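Was nachts über Garside zieht
Akustische Erfassung des Vogelzugs an einem Küstenstandort

Stand: 20. Feb. 2021

Ein großer Teil der Singvögel und viele Limikolen ziehen nachts. Planbeobachtungen am Tag erfassen davon nur den Anteil, der morgens rastet oder noch in Bewegung ist. Am Leuchtfeuer von Garside läuft deshalb zusätzlich zur Tageszählung eine automatische Tonaufzeichnung. Ausgewertet sind bisher 19 Nächte aus dem Oktober.

Das Mikrofon steht auf dem Flachdach des ehemaligen Maschinenhauses, senkrecht nach oben gerichtet und in einem mit Schaumstoff ausgekleideten Kunststoffrohr. Die Auskleidung dämpft seitlich einfallenden Schall, vor allem Brandung und Straßenverkehr. Den Regenschutz bildet eine dünne Folie, die bei Starkregen selbst zur Störquelle wird. Solche Stunden gelten als nicht auswertbar und gehen nicht in die Rufraten ein.

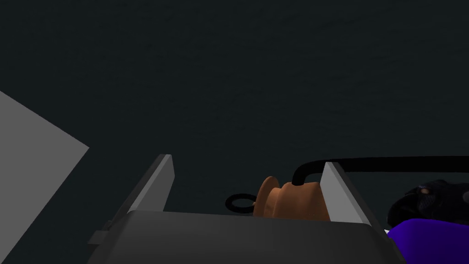 Auswertung

Die Aufnahmen werden im Spektrogramm durchgesehen. Ein Detektor markiert vorab alle Signale, die sich im relevanten Frequenzbereich vom Hintergrund abheben. Bei ruhigem Wetter arbeitet er zuverlässig, bei auflandigem Wind steigt der Anteil der Fehlmeldungen stark an. Jede Markierung wird deshalb von Hand bestätigt oder verworfen.

Gezählt werden Rufe, keine Individuen. Eine einzelne Rotdrossel kann beim Überflug mehrfach rufen, ein dicht ziehender Trupp kann stumm bleiben. Als Aktivitätsmaß dient die Zahl der Rufe pro auswertbarer Stunde. Sie ist zwischen Nächten am selben Standort vergleichbar, zwischen verschiedenen Standorten nur mit Einschränkung. Das zweite Gerät in Lostden steht in einer Senke hinter dem Deich und nimmt tiefe Rufe deutlich schlechter auf.

Ergebnisse

Sicher bestimmt wurden 16 Arten. Rotdrossel, Singdrossel und Amsel stellen den größten Teil der Rufe, mit Abstand gefolgt vom Rotkehlchen. Unter den Limikolen treten Goldregenpfeifer und Großer Brachvogel regelmäßig auf, der Alpenstrandläufer nur bei bedecktem Himmel. In der stärksten Nacht fielen über 200 Rufe der Rotdrossel in eine einzige Stunde kurz nach Mitternacht. Am folgenden Morgen enthielt die Tagesliste keine auffällige Zahl rastender Drosseln.

Bei Rückenwind aus Nordost und klarer Sicht blieb die Rufaktivität meist gering. Das muss kein schwacher Zug sein – unter diesen Bedingungen fliegen die Vögel vermutlich höher und außerhalb der Reichweite des Mikrofons. Die höchsten Werte entstanden bei tiefer Bewölkung und schwachem Wind. Der Einfluss des Leuchtfeuers lässt sich mit den vorliegenden Daten nicht abtrennen. 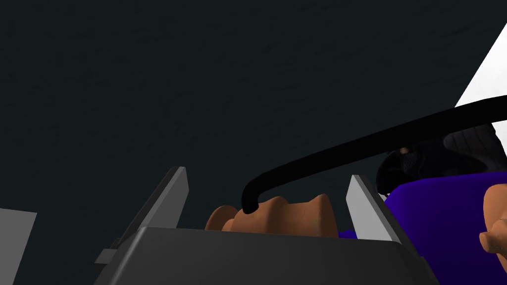 Greifer mit zwei hellgrauen Fingern, Computergrafik.

Offene Bestimmungen

In 11 Fällen blieb die Artzuordnung offen. Überwiegend handelt es sich um kurze, hohe Rufe aus der Gruppe der Ammern und Pieper, bei denen die Modulation im Rauschen nicht erkennbar ist. Sie werden als unbestimmt geführt und mit der Originaldatei archiviert. Eine nachträgliche Zuordnung allein nach der jahreszeitlichen Wahrscheinlichkeit erfolgt nicht.

Für den nächsten Herbst ist ein drittes Gerät auf dem Höhenzug bei Funley vorgesehen, im Binnenland und ohne künstliche Lichtquelle in der Nähe. Alle Rekorder sollen dann mit identischer Verstärkung laufen und vor Saisonbeginn mit demselben Prüfton abgeglichen werden. Die Uhren bleiben durchgehend auf Winterzeit.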